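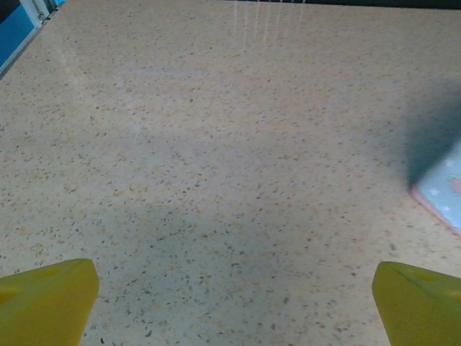 Kerthorpe, mayo de 2018

Charlas y ponencias | Notas del orador

Saludo breve. Dar las gracias a Ruby-Lee Ruddock por la invitación y por cambiarme el turno. Avisar de que las preguntas van al final.

Empezar por el ruido. Pedir a la sala que se calle un momento y escuche la ventilación. Esperar. Cuando alguien empiece a moverse en la silla, seguir.

Idea principal: un comedor de empresa se diseña casi siempre para la vista y para la limpieza. Superficies duras, lisas, claras. Luego entran 70 personas a la misma hora y hay que hablar a gritos. Encimeras pulidas, suelo cerámico, techo liso – todo devuelve el sonido.

Explicar la reverberación sin fórmulas. Una palmada en un dormitorio, una palmada en una escalera. Hacer la palmada si el micro lo permite.

Caso Cadomeo. Comedor de 40 plazas en una planta baja. La gente se llevaba la bandeja a su mesa de trabajo. La dirección pensaba que era por la comida y cambió de proveedor. Siguieron subiendo con la bandeja. Cuando por fin preguntamos, la respuesta más repetida fue «no me entero de lo que me dicen».

Qué se hizo, en este orden:
– Paneles absorbentes en el techo, 7 en total, colgados sobre las mesas y no sobre el paso.
– Fieltro en las patas de las sillas. Es lo más barato y lo que más se notó el primer día.
– La devolución de bandejas, detrás de un tabique.

No se tocó la encimera ni el suelo. Insistir en esto, siempre lo preguntan.

Caso Vandance, más corto. Pusieron música para tapar el ruido y la gente subió la voz. La quitaron a las 4 semanas. Contarlo sin cargar las tintas, puede haber alguien de allí.

Si voy mal de tiempo, saltar lo de Qudah y pasar a mantenimiento: los paneles cogen polvo y grasa, hay que aspirarlos, y pintarlos los estropea.

Cierre: pedir que en septiembre, al volver de vacaciones, cada uno se siente a comer en su propio comedor en hora punta y apunte qué oye. Dejar mi correo en pantalla durante las preguntas.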